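**Rakine textile handling - progress report to Ghaffari**

Prepared by Waqas Pirzada, Flillix

Work in this period covered the folding stage for soft garments and cloths. The written procedure now has 5 steps, and 4 are settled. The open step is smoothing before the second fold, where creases still set in heavier pieces. Each session handles up to 55 items. Spending stands at 90 percent of the materials line - no increase is requested. The next report is due in October.

Teal fabric, folding stage.

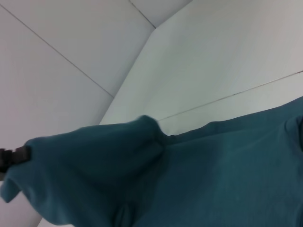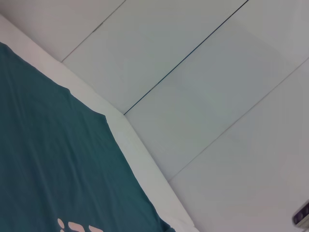 Last changed: 2018-09-13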